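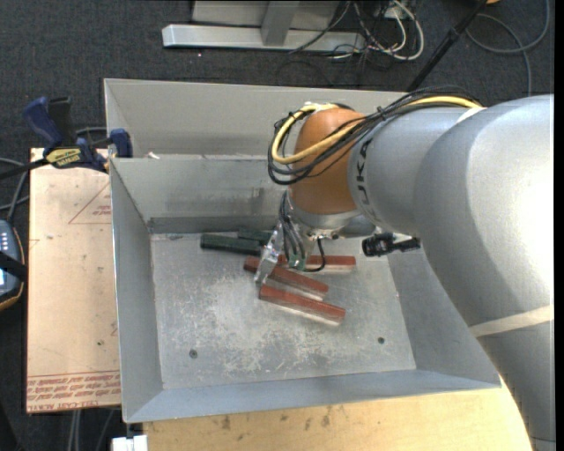 Photo: Stimlow workshop notes

Storing Short Bar Stock in Open Sheet-Metal Bins

Updated Monday, October 20, 2025

Short bars are awkward to store. They are too long for parts drawers and too short for a cantilever rack, so they tend to end up in whatever open bin is nearest the saw. This page covers setting up a bin for short bars, sorting and marking the stock, and loading it so that single pieces can be lifted out again.

The procedure applies to straight bars up to the inside length of the bin. Tube can be stored the same way, but thin-wall tube should not share a bin with solid bar.

What you need

Open sheet-metal bin with a flat floor
Shop rags and a mild degreaser
Flat file or deburring tool
Paint marker
Steel rule or tape
Bin card and card holder
Cut-resistant gloves

1. Check the bin

Empty the bin completely and wipe down the floor and walls. Look at the corners first. Chips and coolant collect there, and a chip pressed into the floor will scratch every bar that slides over it.

Run a gloved finger along the top edge. A hemmed edge is fine as it is. A raw sheared edge should be filed or covered with push-on trim. The Lonilik trim we use grips sheet up to 4 mm and can be cut with side cutters.

Check the floor for bowing. Set a straightedge across it both ways. A floor that has sagged in the middle will roll round bars into a heap, and no amount of sorting fixes that. Flatten it or retire the bin to scrap duty.

2. Measure and cut to fit

Measure the inside length at the floor, not at the rim. Bins with tapered walls are shorter at the bottom. Ours measure 409 mm at the floor, and the longest bar we store in them is 30 mm under that. The clearance leaves space to get fingers around one end.

Anything longer goes back to the rack. Do not stand a long bar diagonally with one end over the rim. It will catch a sleeve sooner or later, and it can tip a lightly loaded bin.

3. Deburr and clean the bars

Break both ends of every bar before it goes in. One or two strokes per edge is enough. Wipe off cutting fluid and let the bars dry. Bare steel gets a light coat of oil; painted or coated bars are stored dry.

4. Color code

Assign one color per group and keep the list short. Green and red are easy to tell apart in good light, less so under old sodium lamps or for a color-blind reader, so write the group code on the bar as well. Put it on the side, near one end, in characters large enough to read without picking the bar up.

If the stock arrives already painted, use the supplier's color where possible and note it on the card. The Comerdale list puts the color in the last column. Repainting is rarely worth the time.

Do not color only the end face. End marks disappear at the first cut, and in an open bin viewed from above they can hardly be seen anyway.

5. Load the bin

Lay the bars down by hand. Dropping them dents the floor and raises new burrs. Keep them in a single layer for as long as the quantity allows, with a finger's width between neighbors. Bars that lie roughly parallel are good enough – they do not have to be square to the walls.

Keep bars off the back wall. A bar tight against the wall has to be rolled forward before it can be gripped.

Avoid crossing one bar over another. The upper bar rocks, and lifting the lower one shifts both. If a second layer is necessary, separate it with strips of hardboard and write the contents of the lower layer on the card.

Mixed groups in one bin are acceptable for low quantities. Place each group to its own side and leave a wider gap between them.

6. Fill in the card

The card should show group code, color, material, cross-section and minimum usable length. Ours is 61 mm; shorter pieces go to the offcut tray. We leave the piece count off the card.

Fix the holder to the outside of the front wall. The Ziółkowski clip-on type needs no drilling but comes loose on hemmed edges – use two small rivets there.

Upkeep

Wipe the floor whenever the bin is empty. Check oiled bars for rust in April, before the humid months, and again when the heating goes on. Replace any card that can no longer be read.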